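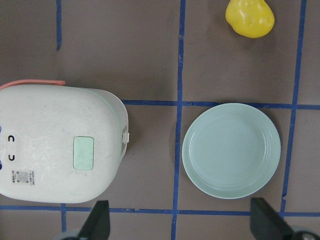

Most arguments about training data are about size. I think we should argue more about layout.

At Rimadbridge we recorded 309 demonstrations in October, all with kitchen things on a taped table. The tape was Sanaa Younis's idea. Before each run she looks up a cell for every object and sets it down there, so a plate or a pepper doesn't end up in the same comfortable spot each time. People have habits. Left alone, I put the rice cooker on the left and the small items where the arm can reach them easily, and a policy trained on my habits learns my habits.

The objection is that a grid is slow, and it is. We lose 12 minutes an hour to resetting. A team that skips this step will have more episodes than we do by the end of the week – and many of them will be close to copies.

I would take 50 runs from spread-out starting positions over several hundred from one. I would also keep the failed grasps, labeled as failures. We threw out 28 of those early on and I regret it. They were the only runs we had with the plate near the edge of the table.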